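November 9, 2022

Spent most of the day on the placement stage of the Sekholm planner and very little of it on placement. The plan was to close the ticket on the retreat motion before lunch. At four I was still reading transform logs.

Where things stood this morning: the grasp sampler returns a ranked list, the planner takes the first candidate with a valid approach, and the arm goes to a pre-grasp pose, descends, closes, lifts. That part has been stable since October. The trouble starts when the gripper is low over something tall. The collision checker inflates every object by 7 mm, so a block held close above a wedge counts as a collision before the motion begins, and the planner refuses to plan out of it. Start state invalid, no path, abort.

Ran the overnight batch again with the inflation left alone, to have a clean baseline. 300 seeds, 60 aborts, all but a handful with the same start state error. The handful are IK failures with the elbow near its limit on the far left of the mat, a separate ticket.

First attempt was the obvious one: add the target and its neighbour to the allowed collision pairs for the duration of the retreat. It works and I don't like it. On two seeds the fingers went straight through the top corner of the wedge and the checker said nothing, as instructed. Reverted.

Second attempt: scale the inflation with distance from the start state. Zero at the first waypoint, back to full over the first 30 mm of travel. The ramp lives in the Dedura wrapper, so the planner core stays as it is. Raw mesh contact is still rejected at every waypoint. It took an hour to write and three to find out why it did nothing. The wrapper was caching the inflated meshes at scene load and handing back the same ones regardless of the parameter. There is a comment in the file saying so, in my own handwriting so to speak. Removed the cache for the retreat phase only. Planning time goes up a bit and I can live with that.

Stepped through one of the bad seeds by hand in Direck after that, pausing at the lowest point over the wedge. With the ramp on, the checker reports the state as valid and the retreat plans first try.

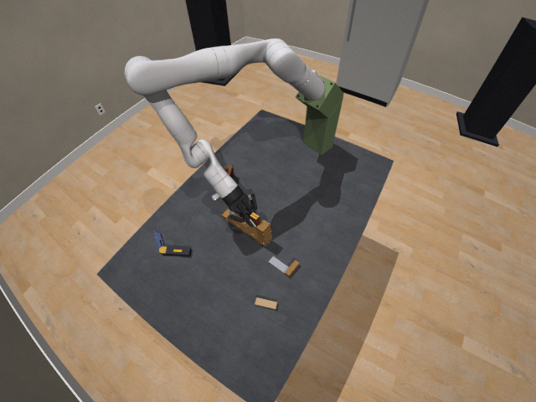
Gripper low over the wedge, small block at the fingertips. Tool items and the tan block left in place as obstacles.

The hinged item on the left of the mat is a nuisance for the perception side. Sirko fits one box to the whole thing, which fills in the bend and blocks a good deal of free space that the arm could use. It should be two boxes, one per link. Same complaint for the item with the pale blade. Not today.

Also noticed the arm's shadow runs across the mat nearly to the wedge. Segmentation is on ground truth masks for now, so no effect on these results, but I want a run with predicted masks before anybody quotes a number from them.

Started the full batch with the ramp at 17:40. Same seeds, same scene file, inflation back at 7 mm outside the ramp. Log level turned down this time - last night's filled the disk quota.

To do tomorrow:
- compare aborts against the baseline, by error code
- unit test for the mesh cache
- open a ticket for the two-box fit
- check whether the approach phase wants the same ramp in reverse
- delete the old allowed-pairs branch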